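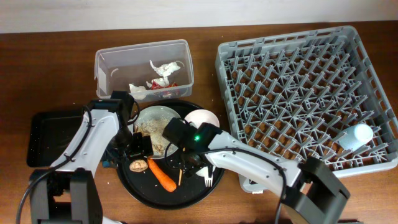 Alžběta Hájek asks whether the Zilisen countertop dishwasher can be run before the inlet filter is fitted. It cannot. Fit the filter first, then continue.

4.2 First rinse

1. Open the water valve a quarter turn and check both hose ends for drips.
2. Close the door until it clicks.
3. Select program 14 and press Start. The rinse takes 28 minutes.

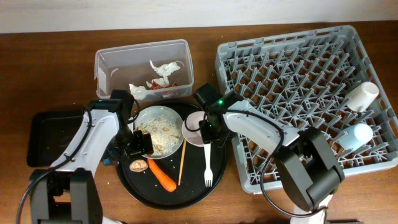

4. When the display shows End, switch off the unit and wipe the door seal.

Note: Scrape plates before loading. Do not rinse them.

Caution: Never use hand dish soap.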